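Sunday, September 27, 2020

Dye batch 2, squash skins. In late, bench still free.

Shredded skins from the Thongsuk stall, 590 g after trimming. Simmered an hour, strained thru the old muslin. Liquor came out weaker than the August lot, more straw than gold. Might be the variety, might be the water – Clirkbridge tap is hard as nails this month. Wool was the Urkine undyed, 25 g skeins, alum mordant overnight. Forgot to weigh the alum for the last skein, so ignore that one.

Pulled first skein at 40 min. Pale. Second left in to cool with the pot, noticeably deeper. Do that from now on. Note to self, label skeins BEFORE they go in the pot.
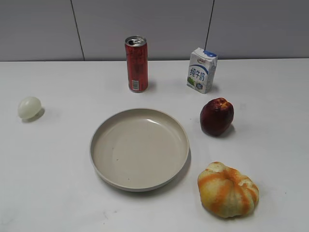 Magdy Fahmy thinks the mordant is fine and the trouble is heat, I let it get to a rolling boil twice and that dulls yellows every time. Wants me to hold it well under a simmer and go longer. Fair. Thermometer battery is dead, so I was guessing by eye.

Next: same weight of skins, lower heat, rainwater if the barel has any. One skein with an iron dip after, want to see how green it goes. Lightfast strips go in the south window tomorow – half of each covered with card.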